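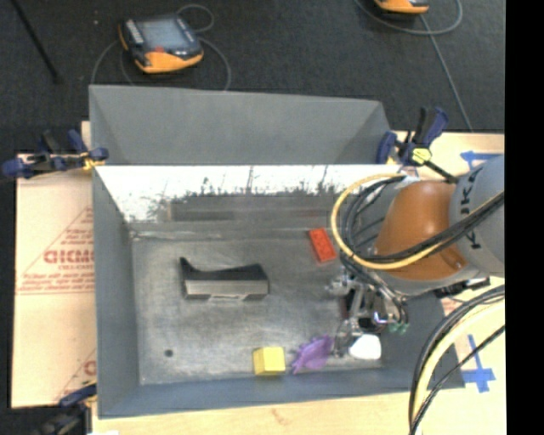
Comment ranger les petits jouets dépareillés sans y passer la soirée ?

Un seul grand bac, et on trie plus tard ! J'ai longtemps fait l'inverse (une boîte par famille, avec de jolies étiquettes) et ça ne tenait jamais deux jours. Maintenant tout va dans le même bac pendant la semaine, et le samedi matin je m'installe à table avec un café et je répartis.

Métal ou plastique, pour le bac ?

Chez moi c'est métal, et je n'y reviendrai pas. Ça se raye, ça se ternit, le fond prend vite un air fatigué, mais ça se nettoie d'un coup d'éponge et ça ne se fend pas quand un enfant s'assoit dedans (oui, ils s'assoient dedans). Le plastique est plus léger, je vous l'accorde. Si vous devez monter le bac à l'étage tous les soirs, prenez du plastique.

Et le bruit ?

Ah, le bruit... Une brique lancée dans un bac en tôle, ça s'entend jusque chez les voisins. Quand les petits dorment, je pose un torchon au fond. Vérifiez aussi les bords avant d'acheter, passez un doigt prudent partout, surtout dans les angles.

Quelle taille choisir ?

Le mien fait 75 cm de long et je le trouve très bien. J'en avais essayé un de 100 cm chez Fatima Nkuna, qui tient la ludothèque de la rue Pillay, et je n'arrivais plus à le porter toute seule une fois rempli. Prenez-le plutôt large que profond : dans un bac profond, les enfants renversent tout pour attraper ce qui est au fond, et vous voilà repartie pour un tour.

Je mets quoi avec quoi quand je trie ?

Les briques de construction ensemble, toutes couleurs confondues. J'ai essayé par couleur, les rouges d'un côté, les jaunes de l'autre, c'était magnifique et ça a duré jusqu'au goûter. Les formes bizarres vont dans un sac en tissu à part : tout ce qui a des pointes, tout ce qui est rond et qui roule, les morceaux dont je ne sais plus d'où ils viennent. Mes enfants adorent ce sac, c'est le premier qu'ils réclament !

À partir de quel âge peuvent-ils ranger seuls ?

Ma plus jeune a commencé à 2 ans, à sa façon, c'est-à-dire qu'elle mettait une brique et en sortait trois. Pour les tout-petits, gardez les petites pièces hors de portée et n'utilisez le bac commun que pour les gros éléments. L'aîné, lui, négocie. Je n'ai pas de solution pour ça.

Comment laver tout ça ?

Eau tiède, un peu de savon, une passoire, et on laisse sécher sur une serviette toute la nuit. Pas de piles dans l'eau, évidemment : je mets de côté ce qui s'allume ou fait du bruit et je l'essuie avec un chiffon à peine humide.

Faut-il garder les pièces orphelines ?

Je les garde jusqu'au mois de juin, au moment du grand tri. L'an dernier il y en avait 17, et presque toutes sont parties dans la caisse d'échange de la ludothèque, où quelqu'un cherchait justement une roue comme la nôtre. Le reste a fini en bricolage.

Où trouver un bac comme le tien ?

On me le demande souvent ! Le mien vient d'une brocante, je ne peux donc pas vous donner de référence. Regardez du côté du matériel d'atelier ou des fournitures de cuisine collective, les prix sont souvent plus doux qu'au rayon enfants. Et si vous avez une bonne adresse, laissez-la-moi en commentaire, je la rajouterai ici.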